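4. Working Next to the Arm: Packing from a Basket

This is the part of the Jesstead packing guide we like best! The arm takes over the reaching and you get to plan the order.

1. Set the basket on the table with its handle clear of the cable.
2. Press Start and step back.

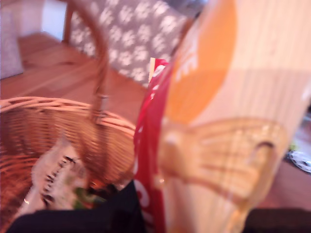
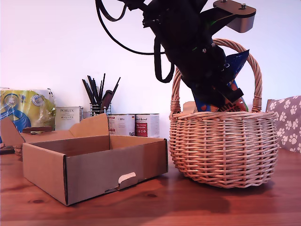
3. Let each pick finish before you add more items.
4. Log any item you had to move by hand.

Caution: Keep fingers out of the basket while the arm is on.

Note: Packers now choose their own pace between runs. Questions go to Aaliyah Gosselin.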